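Lencho Task Planner
Planning and wrist-view software for two-finger arms
From Zorar

Lencho started life as a set of scripts for clearing up after lunch, and we are still fond of that job, because it asks for nearly everything an arm has to be good at. There are things to pick up, things to leave alone, slippery surfaces, thin edges, and a tool that changes shape when you squeeze it.

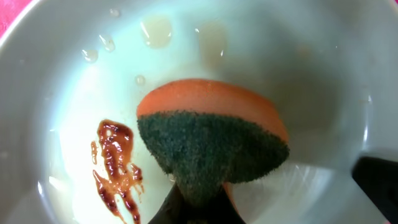
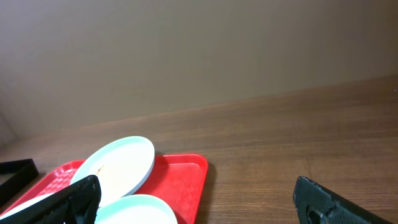

If you have ever tried to write a job like this by hand, you know how quickly the list of special cases grows. You write one routine for grasping, another for wiping, a third for what to do when the wiping routine can't tell where the grasp ended up, and before long you are afraid to touch any of it. Lencho lets you describe the job as a short plan made of plain steps (find, grasp, wipe, place, look again) and then works out the motions in between, checking the wrist view as it goes and changing its mind when it needs to.

What you get

The planner itself, which runs on an ordinary Linux workstation next to your controller. Plans are text files, so you can keep them with the rest of your code and compare two versions side by side when something that worked on Friday has stopped working.

Residue maps. Lencho marks the patches of a surface that look different from the clean material and keeps that map up to date between strokes. It is good with sauce on pale dishes and noticeably less good with clear liquids, where a shine and a droplet can look very much alike. We would rather you heard that from us before you buy! There is a slider for how cautious it should be, and most people end up a little above the middle.

Edge grasping for flat things. Plates are harder than they look, especially when several share one tray and part of each is out of view. Lencho fits a rim from whatever arc it has, gives you a confidence score, and will ask for a second look from another angle if the score is low.

Soft tool tracking. A sponge bends in the grip, so the planner keeps its own running guess of where the working face is and which way it points. You can lay that guess over the live view, and I'd suggest leaving it switched on for your first week or so.

Replay. Every run is saved with its plan, its wrist view and the planner's reasons for each move, all on one timeline you can drag back and forth. Ekrem Tuncer wrote the first version of this for himself, to settle an argument about a dropped saucer, and it has since become the part customers write to us about most.

What it works with

Lencho talks to the Brirnetti controller directly, and to other arms through the open bridge in the download. One wrist camera is enough to begin with. A second, fixed camera helps with tall stacks, and the setup screen will walk you through lining the two up. Custom fingers are fine, printed ones included: load your finger model under Tools, Grippers, and the planner will allow for the parts of the view they block.

Licenses and support

Each license covers one arm for 12 months, with updates. The recorded run library holds 3614 runs and comes with every license; the free trial has 1000 of them, plus the full planner with nothing locked. Order number for the single-arm license is 3273.

Setup help comes from Crisóforo Quezada and the rest of the bench team at our Loltthorpe office. Send them a replay file along with your question if you can, and tell them which fingers you have fitted.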